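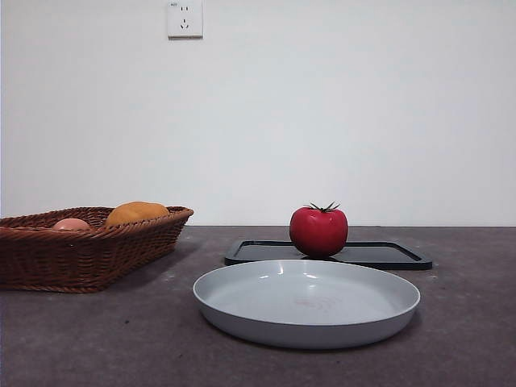 Progress report: handling of soft produce, demonstration visit and work to date
Prepared by Merike Baranauskienė, Brarstead
For Béla Hajdu, Skendier
10 February 2021

1. Purpose of this report

The grant agreement asks for a written report after each visit by the funder. The report covers the demonstration given at Brarstead to Béla Hajdu and Athina Antoniadis of Skendier, the state of the work since the November report, and the changes we propose to the plan for the next period.

2. Summary

The visit went ahead as agreed. The tabletop cell was shown moving single items of produce between a tray, a plate and a basket. The tray-to-plate task met the target set in the work plan. The task that ends in the basket did not, and section 5 sets out what we intend to do. Spending is within budget. One purchase is late.

3. The demonstration

Muchen Qin ran the cell and Tomoyo Kaneko gave the commentary. The visitors were first taken through the safety arrangements and the stop procedure, then watched the arm from behind the screen. No one entered the cell while the drives were live.

The main task was to pick up a tomato from the black tray and set it down on the grey plate in front of it. The start position on the tray was changed between runs by Dr Antoniadis, who was asked to choose positions without telling the operator. The software had no prior information on where the tomato would be. A run was counted as a success if the tomato was placed inside the rim of the plate, came to rest there, and showed no mark on inspection afterwards.

The tomato was chosen as the test item for two reasons. The skin shows damage early, and the calyx gives the camera a feature from which to work out which way up the fruit is lying. The gripper is told to keep clear of the calyx and to close on the sides.

The second task used the same start position and ended in the wicker basket at the left of the table. It is the harder of the two. The basket has sloped sides and a thick rim, and the arm has to clear the rim before lowering the item among whatever is already inside.

4. Results

Tray to plate: 12 runs, 11 successful. In the failed run the tomato was gripped too high, turned as it was lifted, and was put down on the rim of the plate. It rolled back on to the table. The fruit was not marked, but the run counts as a failure under the agreed rule.

Tray to basket: 12 runs, four successful. Most of the failures were cautious stops. The arm reached a point over the rim, could not confirm that the space below was free, and held its position until the operator released it. No item was dropped from height and none was damaged.

Before the visit the team completed 50 tray-to-plate runs without visitors present. The logs are held at Brarstead and can be sent on request. We have not combined them with the figures above, as the start positions were chosen by our own staff.

5. Points raised by the visitors

Mr Hajdu asked whether the light level in the room had been set to suit the camera. It had not been altered, but it had not been measured either. A light meter reading will be recorded at the start of each session from now on.

Dr Antoniadis observed that reflections from the tray could be mistaken for the edge of an item. Muchen Qin confirmed that this happened in earlier tests and that the present software discards bright areas with no depth. She asked for a comparison with a matt tray. We agree, and have added it to the plan.

Both visitors considered the basket task too slow to be of use to a packing line in its present form. We accept this. The proposed remedy is a second camera looking down into the basket, so that free space can be checked before the arm moves across.

6. Equipment and spending

The replacement finger pads ordered from Pritero have not arrived. The supplier has given a revised delivery date, and the demonstration was run on the old pads. The force sensor supplied by Yoshida has been fitted and calibrated. The second camera can be paid for from the unspent travel line, subject to your written consent.

7. Next period

Fit the second camera and repeat the basket task under the same success rule.
Compare the glossy and matt trays, with start positions chosen by someone outside the team.
Fit the new pads on arrival and repeat the tray-to-plate runs.
Begin trials with softer fruit once the pads are in use.

8. Decisions requested

Consent to move funds from travel to equipment for the second camera.
Agreement that the basket task be reported separately from the plate task in future reports.
Confirmation that Dr Antoniadis will attend the repeat demonstration.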